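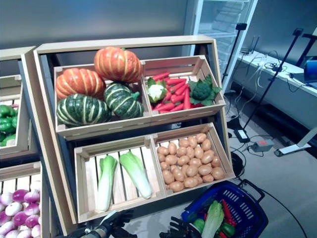
OLLDALE, 3/20/21

Readers have been writing to us with questions about the truck hijackings on the Korano road and the night restrictions that followed. We have put the answers we can confirm on this page. Where the police have not given an answer, we say so.

## What happened on the Korano road?

Two cargo trucks were stopped by armed men on the stretch between the Mulligan bridge and the Olldale turnoff. Both were traveling after dark. The first was carrying cement and the second was carrying mixed household goods. In each case the driver was made to get down, held in the bush for several hours and then let go on foot.

The trucks were later found empty on a farm track. Both drivers were treated for cuts and dehydration and have gone home to their families.

## Has anyone been arrested?

Police say two men are in custody. They have not been charged, and their names have not been released. A police spokesperson told us that more suspects are being looked for but would not say how many took part.

## Is anyone still being held by the gang?

No. Both drivers are free, and police say they have no report of any other person taken on that road. A message going around on phones claims that a bus full of passengers was seized near Mulligan. The bus operators say all their vehicles and passengers are accounted for, and the police have called the message false.

## Was a ransom paid?

The owner of the first truck says a caller asked for money and that none was handed over. The second owner declined to talk to us. Police will not comment on ransom demands in either case.

## What are the new rules for drivers?

The Korano road is closed to trucks from dusk until first light. Cars and motorcycles may still use it, but they will be stopped at the checkpoints. There is one at the Mulligan bridge and another at the Olldale turnoff.

Trucks that arrive after closing must wait in the marked lot by the bridge. Parking is free. There are toilets but no food stalls at night, so bring what you need.

The district office says the rules will stay in place for 30 days and may be extended.

## What do I need to show at a checkpoint?

Your driver's license and the vehicle papers. Truck drivers also need a delivery note that lists the load. Officers may ask you to open the cargo area – stay with the vehicle while they look.

You should not be asked for money. If you are, note the time and the checkpoint and report it at the Olldale police station. You can do this without giving your name.
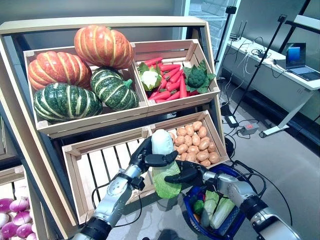

## Are ambulances and other emergency vehicles affected?

Ambulances, fire trucks and utility repair crews can pass at any hour. A private car taking a sick person to the hospital can also pass. Tell the officer at the first checkpoint and he will radio ahead to the second.

## Is there another route?

Yes, the Drovau road stays open all night. It adds 41 miles to the trip from Korano, and part of it is unpaved. Heavy trucks should avoid it after rain.

## I saw something. Who do I tell?

Go to the police station in Olldale or speak to an officer at either checkpoint. Police are asking in particular for people who used the Mulligan bridge late on the night of the second hijacking, or who were offered household goods still in their shipping cartons.

## Will this page be updated?

Yes. We will add to it when charges are filed or the road hours change. Older answers will stay up with a note showing what is different.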